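Ramesh Rastogi apologizes for the stairs before he apologizes for anything else. The workshop he shares with Hanna Kushnir and a rotating cast of people with 3D printers is on the top floor of an old shoe factory, and he has spent two years carrying robot parts up to it. The project is called Josero. Its job, for now, is sewing.
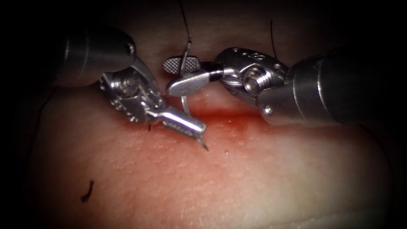
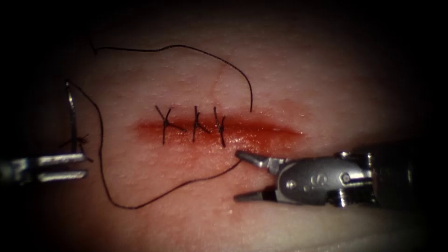 Two arms, one needle, a pad of practice skin.
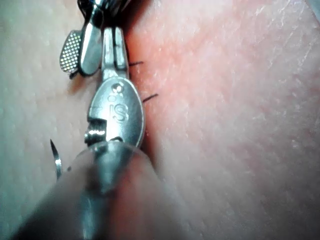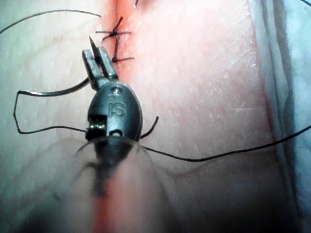

Kushnir writes the control software, and she would like it known that the hardware got all the attention until the first knot. "Ramesh had a beautiful machine that could wave," she says. She learned to suture from a library book and a bag of chicken thighs, then tried to work out what her own hands had been doing. The thread gave her the most grief. A stitch leaves a long black strand wandering over the pad, and each arm has to keep out of the loops while it goes looking for the needle. "You plan a lovely path for the wrist, and then there's this noodle."

Rastogi's troubles are mostly in the cables. The instruments came secondhand, in a box lot of 18, and he bought them for the wrists. Everything behind them he built himself: motor packs, frames, a base cut from a kitchen counter that a neighbor was throwing out. He keeps a notebook of failures, which stood at 541 entries when I visited. Entry 100 reads, in full, "Again."

"People ask if it's for surgery," he says. "It's for finding out whether I can do it." He has turned down a dentist and a man who wanted his boat cover repaired – the boat cover was tempting.

The arms are driven by hand, through a pair of controllers Kushnir assembled from desk lamp joints. She can tie a decent knot with them. Rastogi can tie one too, given an afternoon. What they both want is for the machine to manage a single stitch alone, from picking up the needle to trimming the tails, and they disagree about how close that is. Kushnir says next November. Rastogi says she said that last November.

I ask what it has cost. There is a look between them.

"$3,961," says Kushnir.

"That's without the first set of motors," says Rastogi.

"We don't talk about the first set of motors."

They let me try. The controllers are light and a little twitchy, and I spent most of my turn closing the jaws on air while Kushnir said encouraging things in the voice people use with horses. I did get hold of the needle once. I then put it down somewhere and needed help finding it.

Before I left, Rastogi opened the notebook and wrote up my session. He wouldn't let me read the entry, but it was longer than "Again," and he asked me how to spell my last name.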